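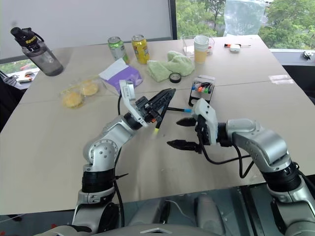
Marker and bottle on the bench, both arms in.

Thread: Coriolis or oval gear for small-batch diesel additive dosing?

tpathak_cal
Posting this under instrumentation because the process section sent me here. We dose a cetane improver into diesel on a skid at the Kushwaha site. Batch size is 46 liters of additive, delivered over 24 minutes, so the flow is a little under 2 L/min. Line is half-inch stainless, positive displacement pump upstream, three lobes, no damper. The existing meter is a Javix oval gear unit with a pulse output into a Jostach batch controller.

Problem is repeatability. Against a weigh scale I get a spread of 0.8 percent over 13 batches. The meter is specified at 0.5 percent of reading in that range. Management wants a Coriolis. I am not convinced the meter is the problem and would like opinions before I sign for one.
Tarun Pathak

wetleg
What is the viscosity at operating temperature, and did you calibrate on the additive or on a light oil? Oval gears slip more on thin fluids. If the K-factor was set on something thicker than what you run, you get a fixed offset that moves with temperature. A fixed offset is easy to correct. One that moves will look like bad repeatability.

tpathak_cal
Calibrated on the factory oil. The additive is thinner. Temperature at the skid was 58 F in the morning and climbs during the shift. I did not log it per batch.

wetleg
Then log it per batch. Thirteen weights without temperatures do not tell you much. You also need density if you are comparing a volume meter to a scale. Most organic liquids lose close to 0.1 percent of density per degree C. An eight degree C swing over the shift would cover your whole spread with a perfect meter.

gearpump_ray
I disagree that it's all density. Three-lobe pump with no damper at under 2 L/min will pulse hard. If the flow goes slightly negative between strokes, the gears rock back and the pickup counts the same tooth twice. A single-channel pulse output can't tell forward from reverse. Always reads high when it happens, and how high depends on back pressure. I have seen more than one percent from this alone.

wetleg
A lobe pump does not reverse the flow unless the discharge is nearly open and there is elasticity in the line. He has stainless tube.

gearpump_ray
He has stainless tube and probably a hose at the injection end. Everybody does. Tarun?

tpathak_cal
There is 6 feet of braided hose between the meter and the injection quill. It was put in so the skid could be moved.

gearpump_ray
There you go. Put a scope on the pulse line. If the spacing between pulses is uneven in the same pattern as the pump lobes, you have pulsation. If you see a pair close together and then a long gap, the gears are rocking.

quadrature_only
Scope is the right test. Longer term, ask whether the meter can take a dual pickup head. Two sensors 90 degrees apart give the controller direction, and it subtracts the reverse counts. I don't know that Javix model, but many oval gears in that size have a second sensor pocket with a plug in it. Check that the Jostach input card can accept quadrature. Some older ones have two inputs but treat them as two separate counters.

millm
Why not buy the Coriolis and be done? Mass directly, no density correction, no moving parts, no slip. We replaced four oval gears with Onance Coriolis meters in May and the scale checks have been fine.

wetleg
Because of zero stability. At the bottom of the range a Coriolis meter's error is dominated by zero offset. If he buys a half-inch meter to match the line, he will be running it at a few percent of full scale. He would need a smaller tube, and then the pressure drop has to be checked against the pump.

millm
So size it correctly. That applies to any meter.

wetleg
It does, and the quote he has been given is almost certainly line size. Worth reading before signing.

tpathak_cal
It is line size. I looked. Also the Coriolis sits on the same frame as the pump in the proposed drawing, with no isolation.

gearpump_ray
Pump vibration near the tube drive frequency is a second problem then. Usually not fatal, but ask the vendor for the drive frequency and compare it with your pump harmonics.

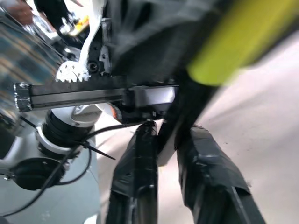 Does the strainer need to go upstream of an oval gear meter if the pump already has one?
Fit a separate strainer directly ahead of the meter, with the mesh the meter maker calls for, as the pump strainer is normally too coarse and does not catch debris from the pump or the pipe in between.

millm
Agree on the strainer. Disagree on the general tone that Coriolis is the risky option here. An oval gear wears. The clearance opens up, slip goes up, and the K-factor drifts low. You only find out at the next calibration. With ours we do a zero check with the valves shut and that takes five minutes.

quadrature_only
Additives are usually decent lubricants, so wear is slower than on plain solvent. But he should open the meter and look at the gear tips and the chamber wall for scoring. Four bolts on most of these. Note the orientation of the gears before they come out - on some models only one of them carries the magnets, and it has to go back on the sensor side.

tpathak_cal
Update. Scope connected at 6:30 this morning with the pump on its normal setting. The pulses come in pairs, close together, then a gap. Pattern repeats at lobe frequency. I then throttled a valve just downstream of the meter to raise the back pressure, and the spacing evened out. Not perfect, but no pairs.

gearpump_ray
That is rocking. Fit a spring-loaded check valve downstream of the meter and before the hose. Cheap, and it isolates the meter from the hose.

wetleg
I concede the hose. I still want the temperature logged. The check valve will stop false counts, but it will do nothing for the conversion between volume and mass.

tpathak_cal
Both are going in. RTD in the spare port upstream, check valve with a low cracking pressure ahead of the hose. One question on the controller. The Jostach has a fixed density field and a field called "linearization" with up to five points. Is it reasonable to leave linearization off if the flow rate is always the same?

quadrature_only
If the rate is really constant, one K-factor at that rate is enough. Check the start and end of the batch though. If the controller slows to a trickle before cutoff, some of the volume passes at low flow, where slip is highest. On a 46 liter batch with a one liter slow stage it hardly matters.

tpathak_cal
Slow stage is half a liter. Leaving it off.

millm
And the K-factor itself? You are still on the factory oil number.

tpathak_cal
I will do a new one on the additive against the scale after the check valve is fitted, five runs, temperature and density recorded for each. The scale was last checked with test weights in May and I will check it again before the runs.

wetleg
Flush and fill before the first run. Air trapped at the new fittings will pass through the meter as volume and not show up on the scale.

gearpump_ray
Also zero the scale with the hose hanging exactly as it will during the batch. A braided hose resting on the drum can shift the reading by more than you are trying to measure.

tpathak_cal
Understood. Coriolis request is on hold until I have the five runs. I will post the numbers with temperatures.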